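About Wodier

Wodier is a flooring shop and workshop in Ustinberg. We sell, install, sand and repair wood floors in homes, schools and small businesses. We also buy old boards from buildings that are coming down and get them ready to use again.

The business began as a two-person sanding service working out of a garage on Farouk Street. Most of the early work was in the old mill houses, where the original floors had been under carpet for 90 years or more. Customers kept asking where they could find boards to match the ones that had split or been cut out for pipes. We started keeping a stock of them, and the stock outgrew the garage within 2 winters. We moved to our present building, a former seed store, and have been there ever since.

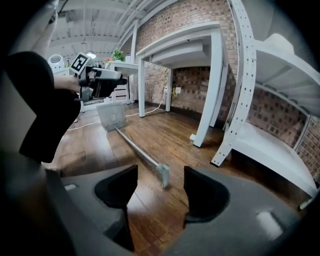 Plank floor in a warm reddish brown.

Reclaimed boards are still a large part of what we do. They come in with nails, paint and sometimes tar on them. We pull the metal, trim the ends, plane the backs and sort everything by species and width. Short lengths go in the bins by the loading door and are priced by the bundle. If you are trying to match an existing floor, bring a loose piece with you. A photo on a phone is not much help with color.

New flooring is kept at the front of the shop. We carry oak, ash and maple in stock and can order most other woods from the mill in Sestummont. Orders under 100 square feet pay a small cutting charge. Delivery is free in town for anything over 300 square feet.

Our installers work for us and are paid by the hour. They will visit before giving a price, check the subfloor for moisture and tell you if a repair makes more sense than a new floor - it often does. Sanding jobs are booked in the order they come in. September is our busiest month, so call early in the summer if you need a room finished before the holidays.

The shop opens at 8 a.m. and closes at 5 p.m. Parking is behind the building, next to the lumber racks. Please use the side entrance if you are picking up an order.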